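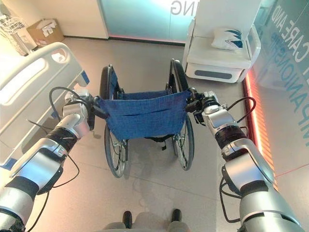
Wheelchair and Bedside Set: read me first

Hi! I'm Parveen Talukder and I look after this collection. It's 86 short recordings of one ordinary job: getting a folding wheelchair where it needs to be beside a hospital bed. I've wanted a tidy set like this for ages (most of what I found before was all beds and no chairs, or the other way round).

What's in it

The chair has a dark navy fabric back, big spoked rear wheels with metal hand rims, and cross-bracing under the seat. The bed is white with a rounded plastic side rail, the kind with long oval handholds. The floor is pale gray tile in big squares, and it picks up reflections, so expect bright patches if you're working on wheel outlines.

I sorted everything into 6 folders by where the chair starts out. Trurov is the beginner folder, with the chair already lined up. Lister and Pathirana start farther off and need a turn. Nuvau is my favorite, and also the messiest! Start with Trurov if you just want to check that your files open.

Close-ups

There are 2,000 stills too, pulled from the recordings and kept in their own folder. Plenty of them are tight shots of handles, and I left in the dim ones.
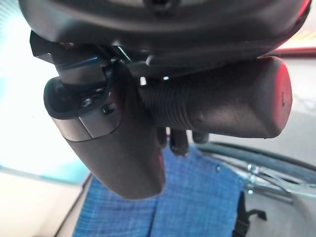 Black handle with a ribbed grip and a smoother, wider barrel.

Labels

Each recording has one line of notes: start position, end position, and anything odd. I typed these myself, so if you find "whelchair" somewhere, that's me. In 8 recordings the end position is blank. I'm still going back through those.

Using it

Take it, share it, cut it up, just keep this file with it. Please don't use it to teach people how to move patients. I only cover the furniture side of things, and there's nothing on lifting or transfers.

Last tidy-up was in February, when I renamed the stills so they sort properly.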